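Subject: Re: [woodcare] Pudaro oil and the dishwasher claim
From: Ailbhe Mac Giolla
Date: 22 September 2023

Tully wrote:

> I've switched everything over to Pudaro. Worktop, chopping
> boards, handles, the lot. The tin says one coat lasts 800
> washes and you can put treated handles in the dishwasher.
> Ours have been through every night since January and I
> can't see any change. Why is anyone still messing about
> with linseed?

I'm glad it's working for you, but I don't believe the 800. Washes at what temperature, with what powder, and did anyone stop to dry the things in between? I wrote to the seller and got back a leaflet with the same number in larger print.

"I can't see any change" worries me as well. You see those handles every day. Put one away in a drawer for three months, then hold it beside the others and tell me again.

My own cutlery is nothing special, metal with pale orangey wood on the handles, and it gets washed by hand.
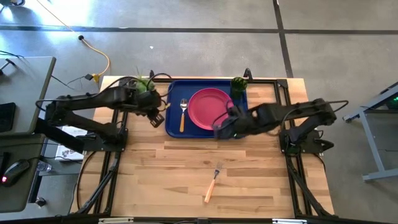
Spoon and pink plate on the blue tray.

I paid 26 for a tin of Pudaro last winter, so I'm not arguing from the armchair. It went on nicely. It smelt of oranges for a week. After that I couldn't tell the treated spoons from the ones done with plain raw linseed, and neither could my sister, who was handed them with her eyes shut and got cross about it.

The worktop is a different matter and I wish we'd stop lumping them together. A worktop gets wiped. A handle in a dishwasher gets soaked, cooked and blasted with salts, and the wood moves where it meets the metal. I can't think of an oil that would stop that. If the gap opens, water gets in, and a shiny surface won't tell you.

Two things I would take seriously:

1. Somebody treats half a set, leaves the other half bare, and washes them all together. Forks as well as spoons please, as mine always go at the neck first.
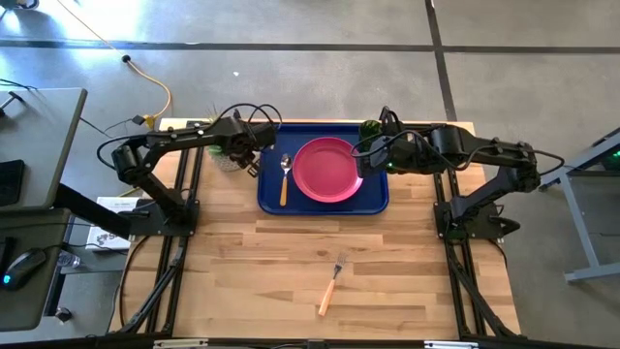

2. Somebody weighs the handles dry before and after. Kitchen scales won't be fine enough. Plullidach said he had a decent set from his Brolteo days, if he's still reading this list.

Until then I'll stick with linseed, thin coats, rubbed off properly, rag laid flat outdoors to dry. (Please do that last bit, they can catch fire if you ball them up.)

Tully, how many coats did you put on? The tin says one, but your post in the other thread sounded like more.

Ailbhe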